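An afternoon at Drurketti, with the door open

Maite Carrasco had the kettle on before I had my coat off, and I think that tells you a good deal about how the open day at Drurketti was run. I had come expecting a hall with ropes and a loudspeaker, and what I got was a chair, a biscuit and a long, wandering talk with a woman who has spent most of her working life teaching machines to pick up small things and put them down again.

"We used to do it properly, with a stage," she told me, laughing. "Five hundred people came the first time, and I should think the ones at the back saw the top of Hugo's head and went home."

Hugo Arrieta, who was passing with a tray of cups, said that it was a perfectly good head. These days they let visitors in eight at a time, and the questions are much better for it (there are more of them, too, and the afternoon I was there ran well past six o'clock).

Carrasco came to robots by way of clocks. Her family home had a wall clock with 1758 painted on the dial, and as a girl she was allowed to wind it but never to open it, which she still minds a little. When she finally took a job at Plumska it was in the repair shop, and the arms only arrived later. "I liked them straight away! You could see everything they were doing wrong."

I asked her what visitors find hardest to understand, and she thought about it for so long that I wondered whether I should ask something else.

"That the ordinary table is the difficult one," she said at last. "People want to see a car door being lifted. A car door is always the same car door. Put a few books down, and a jar, and a plant with its leaves hanging over everything, and you have given us a month's work."

So that is what the demonstration is: a person takes hold of the gripper, brings it up to the table and works among the things there, and the recordings go off to be learned from. She was patient with my slowness on this point. The hand leads first, she explained, and the arm follows a good while afterwards, sometimes badly. They had 22 sessions behind them when I visited and she was hoping for a great many more before September.

Did she ever get bored of it? "Of the tidying, yes. Of the watching, no. You begin to notice how clever your own fingers are. I catch myself at breakfast, turning the lid of the marmalade and thinking, well, how did I do that?"

She is less sure about the future than I had expected, and rather more cheerful. She hopes for a machine that can clear up after a family supper in a house it has never seen, and she won't put a year to it. The one Skurach promised when she was starting out never did come, she said, and she has been careful with promises ever since.

We went over to the table together with our cups.
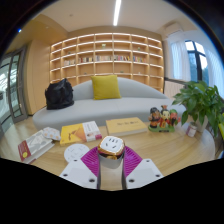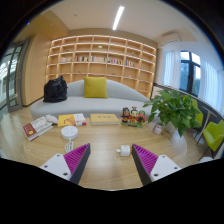

The same table, with the jar with the patterned lid standing on the round white base:

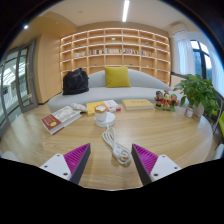

Visitación Zabala had been listening for some time by then, and she wanted to know whether a machine taught at one table would be any use at hers, where the light is poor and there are usually crumbs. Carrasco said it was the best question of the day. It would probably be of little use at first, she admitted, and that was why they wanted as many different tables as they could get. Zabala said in that case they were welcome to come and borrow hers, crumbs and all, provided they telephoned first, and Carrasco went off to find a pen.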